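Rechercher un article, un auteur, un mot-clé OK

Ils démontent des PC toute la journée, et ils adorent ça

Je dois vous faire un aveu : j'ai toujours eu peur de mettre les mains dans un ordinateur. La dernière fois, c'était pour ajouter une barrette de mémoire, et j'ai passé la soirée à chercher une vis sous le canapé. Alors quand Mireille Shboul m'a proposé de venir voir son équipe apprendre à des robots à démonter et remonter des PC de bureau, j'ai dit oui avant même d'avoir ouvert la pièce jointe !

Le laboratoire occupe le fond d'un ancien atelier de Villalba, au bout d'un couloir où l'on croise surtout des cartons de vieilles unités centrales. Le projet s'appelle Wina. Il est né en octobre d'une question toute bête : pourquoi un robot qui sait souder une portière est-il incapable de brancher une nappe sans s'énerver ? (Enfin, c'est moi qui dis « s'énerver », Mireille déteste qu'on prête des sentiments à ses machines.)

La difficulté tient en un mot, le contact. Attraper un disque dur, tout le monde sait faire, ou presque. L'engager dans son logement quand on a deux millimètres de travers, c'est une autre histoire. La caméra ne voit plus grand-chose au moment décisif, puisque la pince elle-même bouche la vue, et il faut finir au toucher. Les câbles, c'est encore pire – ils ne sont jamais deux fois au même endroit, ils plient, ils reviennent, ils se glissent pile là où on voulait poser quelque chose.

La méthode de l'équipe, baptisée Adis, mélange deux ingrédients. D'abord des démonstrations : une personne pilote les bras à distance et fait le geste, encore et encore, avec ses hésitations et ses repentirs. Ensuite, et c'est là que ça devient joli, un petit module surveille l'effort mesuré dans le poignet et décide s'il faut continuer à pousser, reculer un peu ou recommencer l'approche. Le premier apprend le geste, le second apprend le doute. J'ai trouvé ça assez touchant, mais je l'ai gardé pour moi, vous savez pourquoi.

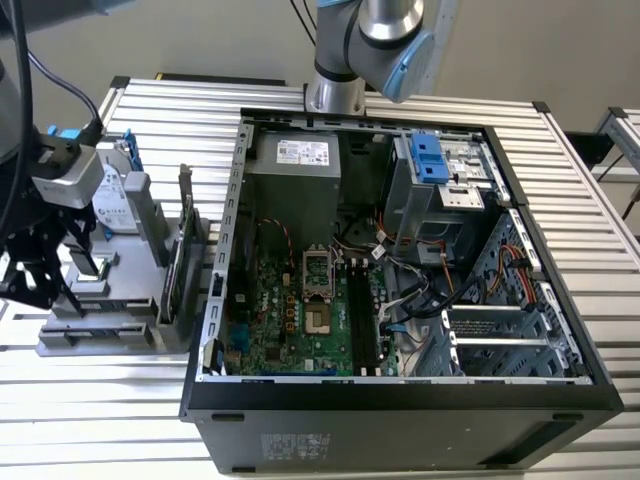
Il a fallu choisir par où commencer, et le choix m'a surprise. J'aurais parié sur la mémoire (vengeance personnelle), mais l'équipe a préféré les disques et les cartes, des pièces assez grosses pour qu'on les saisisse franchement et assez capricieuses pour que la réussite veuille dire quelque chose. Le processeur attendra. « Une broche tordue et la carte mère est bonne pour la benne, alors on garde ça pour quand on sera plus sûrs de nous », m'a expliqué Sunita Van Dusen, qui a enregistré la plus grande partie des démonstrations et en garde, dit-elle, une épaule droite un peu raide.

Venons-en au résultat, parce que je vous sens impatients. Sur une série de 60 insertions de disque, la méthode de départ, celle qui se contente d'imiter les gestes, en réussissait 37. Avec le module d'effort, il n'en reste que deux de ratées. Oui, deux ! J'ai fait répéter. Mireille a répété, puis elle a aussitôt tempéré : même modèle de boîtier, même éclairage, pièces rangées dans leur support. Dès qu'on change de boîtier, les chiffres redescendent, et elle ne veut pas encore me dire de combien.

Les deux échecs, d'ailleurs, l'intéressent bien plus que tout le reste. Dans les deux cas, un fil s'était coincé sous le disque, et le robot avait interprété la résistance comme celle du logement. Il a donc poussé bien sagement, convaincu de bien faire. J'ai reconnu là toute ma carrière de bricoleuse.

À quoi ça servira ? La société Ukar, qui trie du matériel informatique et cofinance le projet, rêve de récupérer les composants encore bons sans passer les boîtiers au broyeur. C'est un travail fastidieux, aujourd'hui fait à la main quand il est fait. Sunita, elle, voudrait surtout que les données soient publiées, essais manqués compris, pour que d'autres équipes puissent s'y casser les dents à leur tour.

Prochaine étape : débrancher les câbles d'alimentation, avec leurs petits ergots de plastique que je n'ai jamais réussi à presser sans y laisser un ongle. Je me suis fait promettre une place au premier rang, et Mireille m'a demandé de laisser mon tournevis à la maison.

Commentaires (3)

pascal_b
Très chouette article. Je répare des PC depuis longtemps et je confirme pour les fils coincés, ça m'arrive encore.

Lison
Est-ce que les données seront en accès libre ? Je serais curieuse de voir les ratés.

Vieux Tournevis
Et les vis ? On ne parle jamais des vis ! Un boîtier fermé, il l'ouvre comment, votre robot ?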